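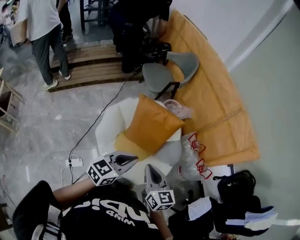 A pair of Pimia hand-held grippers in use beside a cushioned bench, each with a marker cube attached.

The Pimia is a two-handed teaching kit for robot arms, sold by Zeldale, a small maker of research hardware with its office and workshop in Bragança. It consists of two light gray grippers that a person holds and works directly, so that the movements can later be copied by a machine. No robot comes in the box. The sales page mentions this in its fourth paragraph, and the support desk mentions it most days.

Design

Each gripper has a pointed tip that users tend to call the beak. The maker's term is "tapered forward contact element," which appears in the manual and has not been heard elsewhere. A white cube mounted on the body carries black-and-white square patterns on its faces. A camera reads these patterns, and the software works out from them where the gripper is and which way it is turned. The cubes are keyed to the left and right hand. Swapping them produces a recording in which the operator's arms appear to have traded places, and the software accepts this without complaint.

The grippers are opened and closed by a trigger under the index finger. Early units had a stiff return spring, and the first manual advised "regular rest and a positive attitude." The spring was replaced in the second version. The advice was kept.

History

Work on the kit was begun by Chrysanthi Deligiannis and Henk Dijkstra, who had been teaching arms to fold towels by means of a joystick and had grown tired of both the joystick and the towels. Their first prototype was named the Trunar, a name dropped when it was found that customers could not agree on how to say it. Baldur Stougaard joined to write the tracking software and is credited in the manual under "Tracking" and again, for reasons not given, under "Moral Support."

The current version went on sale in August at 887 euros for the pair. Single grippers are not sold, although a replacement cube can be ordered for 52 euros. The company describes this as a fair price for a cube.

Use

The kit is meant for everyday handling jobs in homes, shops and waiting areas, such as moving pillows, bags and small containers from one place to another. Zeldale recommends recording in furnished rooms with the usual clutter left where it is, on the grounds that a robot will meet clutter sooner or later. Most customers have found this the easiest instruction to follow.

A charge lasts long enough for 9 short tasks according to the manual, which does not say how short. Recordings are saved in an open format, along with a log file that nearly all users delete.

Reception

Rakiya Onyeka, reviewing the kit for a trade newsletter on Saturday, August 30, 2025, praised the light feel of the grippers and the steady tracking, and called the setup guide "a document of great confidence." She gave the calibration step a full page of her review, which was longer than the step's entry in the guide. Her main complaint was that tracking dropped out whenever a sleeve or a forearm came between a cube and the camera.

Caradog Powell, who runs a training course for arm operators, bought two sets and wrote a less patient account. He found that new users needed 30 minutes before they stopped pointing at things with the beak. He kept both sets.

Zeldale has answered the sleeve complaint with a note in the manual advising short sleeves. A larger cube is said to be under study.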